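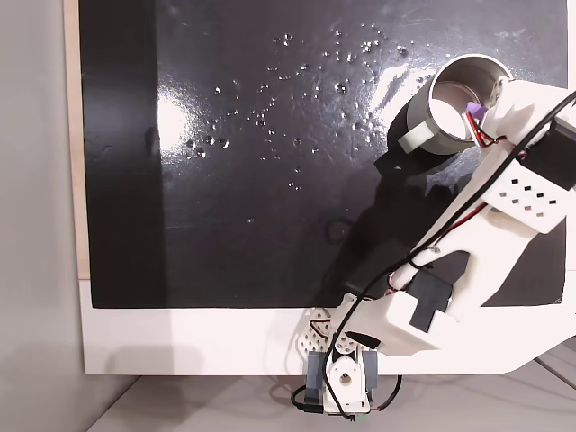

Cundstead, 2021-03-10

The pouring arm at our Cundstead workshop is out of use until further notice. It runs on hobby-type servos and printed brackets, and it had been doing the same short job for most of the winter: pick up a cup, carry it over the board, tilt it, put it back. The fault is in the tilt. The arm goes past the angle it is told to stop at, and liquid ends up on the board instead of where it should be.

The log shows 36 overshoots in 1000 cycles. Most were small. The worst went 16 degrees too far, and that is a lot for a cup with its rim so close to the wiring.

We swapped the wrist servo for a Skanis one and the fault stayed. The Festudo controller was next. It drops a position reading now and then when the arm has been running for roughly 30 minutes, and the arm carries on with the last value it had.
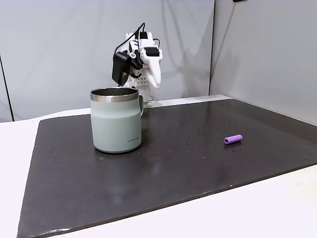 Until the new controller board comes, these rules apply to anyone working on the arm:

Power off at the wall before wiping the board.
No hot drinks on the board, with a lid or without.
Cables to be tied back from the gripper before any test with water.
Stop button within reach of whoever is running it – not on the far bench.

The printed parts are sound and will be kept. Rinaldi are sending a sealed cover for the elbow servo, and we hope to test again in May.

Filed under: Workshop notes, Faults and safety

Recent galleries
Skanis servos on the test bench
New shelving in the print room
Rinaldi covers, first fitting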